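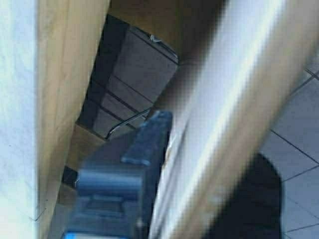

Light wood panels with a grey box behind, Dalby store.

Storeroom and Fittings Assistant (part-time)

Dusar — Dalby store
20 hours a week, 4 days, permanent after probation
Reference: 261

Dusar lends and repairs furniture for schools, small offices and community rooms. We keep nearly 2,000 items across two buildings, most of them shelving, cabinets, desks and drawer units, plus the boxes of fittings that go with them. We need someone to help keep the Dalby store in order.

You would work with Indrek Raudsepp, who runs the store, and one other assistant. Most of the work is indoors and on your feet.

What you will do

Check furniture when it comes back from a loan and write down any damage, including scratches, split edges and missing handles.
Empty and wipe out cabinets and shelf units before they go back on the racks.
Sort clips, brackets, shelf pins and screws into the right boxes and label them.
Carry out small repairs: tightening joints, refitting backs, replacing runners.
Pack items for delivery with blankets and corner guards.
Keep the aisles clear and the stock list up to date.

Larger repairs go to the workshop at Grerwood. You may be asked to cover there now and then, usually for a morning. Travel between the two sites is paid.

What we are looking for

You should be able to use hand tools safely and follow a written parts list. You should be comfortable lifting with a second person — we have trolleys and a tail lift, but some cabinets still have to be turned by hand. Neat handwriting helps, as the labels are handwritten.

Experience in a warehouse, a joinery shop or house removals would be useful. It is not required. We took on two people in May with no background in furniture and trained them on the job. A driving licence is not needed for this post.

Hours and pay

Monday to Thursday, 8.30 to 1.30. Paid holiday, workplace pension, boots and gloves supplied. The hourly rate is on the application form and is reviewed every spring. There is a three-month probation period.

The store is on the Žukauskas yard, on the ground floor, with step-free access from the car park. There is a kitchen and a covered bike rack.

How to apply

Ask for a form at the Dalby front desk or write to Eglė Navickas at the same address, quoting the reference. A short letter is fine in place of a CV. Tell us if you need any adjustments for the interview, which lasts half an hour and includes a walk round the store and a simple sorting task.

Posted 2025-06-03. The post stays open until filled.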